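Stillero Two-Finger Gripper Package
Rowbotham Automation Supply -- Bench and Lab Equipment

Price: $2,292 per unit
Lead time: 8 weeks
Item group: End effectors, electric

The Stillero package is an electric parallel gripper for small arms doing tabletop pick and place. It is sold to labs and training shops that need to handle cups, utensils, and other household items on a counter or bench. The price covers the gripper body, one pair of flat finger pads, the mounting plate, and the simulation model. The arm, controller, and power supply are quoted separately.

Most buyers get the simulation model first. It can be ordered alone for $370, and we credit that amount if you place a hardware order before the end of September. Running your own objects through the model will tell you whether the standard stroke is wide enough and whether you need the long pads.

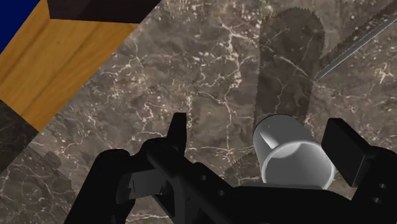 Thin items and round items put different demands on the pads. A cup gives the fingers a curved wall to close on, and the standard pads are fine for that. Knives and other flat tools lying on a hard counter are more difficult to get under. If those are on your task list, budget for the Olico narrow pads at $134 a pair. They bolt on in place of the standard set and do not change the mounting.

Planning notes

Check your arm's payload with the gripper attached. The gripper and plate count against the rated load, and so does any camera bracket you add later.

The mounting plate fits the Vukunov small-arm flange. Other flanges need an adapter, so send us the drawing before you order. Adapters are made to order and are not returnable.

Pads wear. One spare pair per gripper is enough for a first year of teaching use -- two if the arm runs every day.

Simulation files are delivered by download when the order is confirmed. The license covers one site and any number of machines at that site.

Volume pricing starts at four grippers. For a written quote, contact Norbert Sárközi in equipment sales and include your arm model, flange type, and a list of the objects you plan to handle.

Prices last updated 5 March 2024. Shipping and tax not included.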